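Fri 1 November

Dear Urho,

You asked for the autumn report to be short and readable this time, so I'll skip the charts (they're in the folder if the board wants them) and tell you where we've got to with Nandari.

The big question you gave us in March was whether a machine could do a family's laundry folding yet, well enough that you'd pay for it. My answer today is no for the whole basket and yes for bits of it. Tea towels are done, as far as I'm concerned! Pillowcases are nearly there, apart from the ones with an inside flap, which Nandari treats as a sort of puzzle it would like to be excused from. T-shirts are good on a good day. Long sleeves are where the money and the swearing have gone.

We now have 4,000 recorded folds, done by hand with the grippers on the green sheets, and the arm has been learning from them since the end of the summer. Ka-ming Tsang runs the recording side and has been very patient with me changing my mind about what counts as finished. (We settled on: would you put it in a drawer without touching it again?)

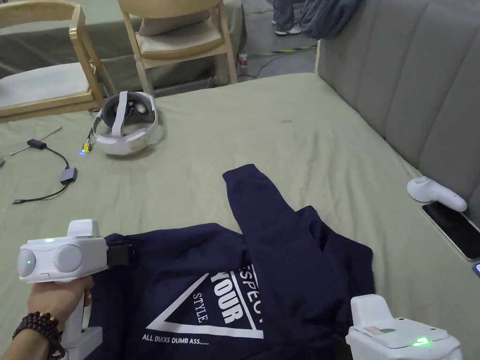
Sleeves are hard for a machine for a rather dull reason. A towel has four corners and they stay where you'd expect, but a sleeve can go anywhere, and it hides things when it gets there. Take a navy sweatshirt with one sleeve laid slantwise across the front, so that it covers part of the print - you or I would still know where the chest was, and we'd find the cuff by the ribbing and carry on. Nandari was using printed lettering as a clue to which way up a garment was, and as soon as a sleeve went over the words it lost its nerve and started again. Dark cloth doesn't help either, as one navy lump looks much like another to it. Ka-ming's idea was to record a lot more folds with the sleeves already crossed, and I think he's right.

The other thing we tried was the Furko fingertips in place of the Lennox ones. They're softer and they pick up a single layer much more often, but they wear out. We've been through 22 of them and I've put in for more, so please look out for the order from Trenero and don't be alarmed.

On speed, I'd rather you heard it from me. A long-sleeved top takes the arm 142 seconds when it goes well. My mother could do the whole ironing pile in the time it takes to do a few of those, and listen to the radio. I don't mind slow so much (it can fold while you're out) but I do mind having to stand next to it, and at the moment somebody still has to.

For the next stretch I'd like to stay on sleeves and leave fitted sheets alone completely. I know the board is keen on fitted sheets. I'd also like to keep both recording tables going, which means 2 more months of the room hire, and I've put the cost on the usual form.

Come and see it if you're passing - bring a jumper.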